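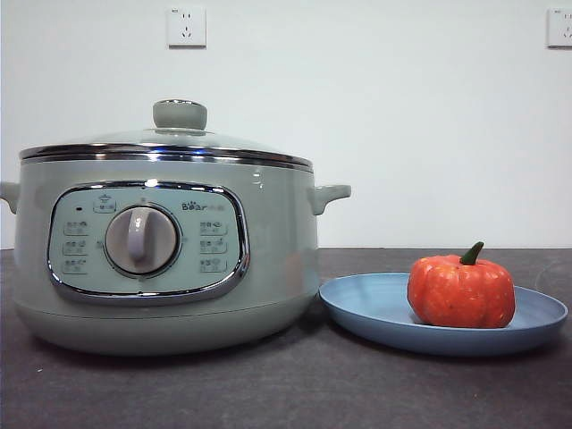 Anybody else cooking everything in one of these electric multi-cookers?

greenlidgreta
Posts: 1094

Okay so we redid the counter corner in June and the rule was one appliance lives out, everything else goes in a cupboard. I picked the multi-cooker. Mine's the sage green one with the glass lid and the big dial on the front, and I've had it long enough now to have opinions, so I figured I'd start a thread instead of burying this in the rice cooker one.

What I use it for: soup, noodles, hot pot when my sister's family comes over, and a pumpkin and rice porridge that I'm making way too often now that the little pumpkins are in the stores. I cut them up small, skin on if it's thin, and let it all go until it falls apart. Some ginger, pinch of salt. My kids want brown sugar on theirs and I've quit arguing.

Two questions. One, the labels on the panel are in Chinese. I know which one I use for soup and I kind of ignore the rest. Is there a good way to learn them, or do people stick something over them? Two, how are you cleaning the shiny ring around the lid? Mine gets a line of gunk where the metal meets the glass and a sponge won't get in there.

panhandler6
Posts: 2282

Soft toothbrush and dish soap for the ring. Then run the corner of a dish towel around it. Don't use anything scratchy, I did that to the lid from my old Norkar and it never looked right again.

For the labels, point your phone's translate app at it. Fair warning, the translations can be goofy. Mine told me one setting was "treasure stew." I use it for beans.

lowandslow_dee
Posts: 412

I'm going to be the grump. I had one of these for a year and gave it away. It's a perfectly nice pot but it isn't better at any one thing than what I already owned. My soup pot makes better soup because I can really get the onions going in it first. My rice cooker makes better rice. And it took up half the counter! I have a Preler induction burner now that slides into a drawer and I put whatever pan I want on it.

greenlidgreta

That's fair if you have the pans. I got rid of most of mine when we moved. And I like that I can carry the whole thing to the table. Can't do that with my stove.

Also I do get the onions going in it first! You have to give it time to heat up before the oil goes in. If you dump everything in cold then yeah, you get boiled onions.

tuesdaystew
Posts: 87

What wattage was yours, Dee? I had a little 1000 watt one in my old apartment and it could not brown a thing to save its life. Fine for ramen. The one I have now is stronger and it's like a different appliance.

lowandslow_dee

I don't remember, I'd have to ask my neighbor who has it now. Could've been 1000. It was slow, I'll tell you that much. Maybe I had a weak one. I still don't want it back.

mintymornings
Posts: 39

Can we talk about the pumpkin porridge please. How much water? I tried something like that last fall and got orange cement.

greenlidgreta

Way more water than you think! I do one cup of rice to eight cups of water, then the pumpkin on top of that. It looks like a mistake for the first half hour. Stir it now and then and scrape the bottom, that's where the cement starts. If it's still too thick when it's done, splash in hot water and stir like crazy.

It tightens up overnight too, so I thin it again the next morning.

panhandler6

I'd go ten to one and leave the lid cracked so it doesn't boil over. Starchy foam all over the counter is no fun and it gets under the pot where you can't see it. Ask me how I found that out.

greenlidgreta

Ten is too soupy for us but I'm with you on the lid. I prop mine open with a wooden spoon.

hondacivicmom
Posts: 156

We take ours camping, if you count a cabin with outlets as camping. It rides in the back of the Honda with a bath towel wrapped around the lid, and the lid goes separate from the pot. Please don't drive with a glass lid sitting on top. I've done it and I had a lap full of glass and a very quiet ride home.

On the labels, I put a tiny dot of nail polish next to the two settings I use. Red for soup, pink for keeping things warm. My husband can work it now with no coaching.

greenlidgreta

Nail polish! Okay I love that. Does it come off if you change your mind?

hondacivicmom

On mine it scraped off with a fingernail. I would NOT put remover on that plastic though.

lowandslow_dee

You can also get those clear label strips. I did my washer with them and they've held up. Nail polish on a pretty green pot makes me wince a little, sorry.

mintymornings

I'm on Dee's side about the polish but Greta's side about everything else lol. I keep mine out all the time because I like looking at it. My kettle is the same kind of green, it's a Mikex, and I'm not ashamed to say I bought the kettle to go with the pot.

tuesdaystew

Does anyone's dial get sticky? Mine has started to feel gritty when I turn it, like there's sugar in there.

panhandler6

There probably is sugar in there. Or broth. Unplug it, let it cool all the way down, and go around the dial with a barely damp cotton swab. Barely! You don't want water getting in behind it. Work it back and forth a few times and wipe again. If it's still crunchy after that I'd leave it alone as long as it turns.

tuesdaystew

Did that just now and the swab came out brown. Gross. It's turning better but I think it needs another pass tomorrow.

greenlidgreta

Update on my ring situation. Toothbrush worked, thank you panhandler. I also soaked the lid in the sink for a while first with hot soapy water and I think that did half the job. There's still one spot by the edge that I'm going after with a toothpick tonight.

And I tried the translate app. The setting I've been using for soup this whole time is porridge. The soup was good so I'm going to keep using it.

lowandslow_dee

Okay that made me laugh. What were you making the porridge on?

greenlidgreta

Also porridge, same setting! I figured it was the soup one and porridge is kind of a soup.

mintymornings

Reporting back, did eight to one with a small pumpkin and it came out creamy. No cement. I put a fried egg and chili crisp on mine, and my daughter had hers with the brown sugar. Does it freeze okay? I have enough left for 6 people and there are two of us.

panhandler6

Freezes fine, goes kind of grainy when it thaws. Heat it slow with extra water and whisk it and it mostly comes back.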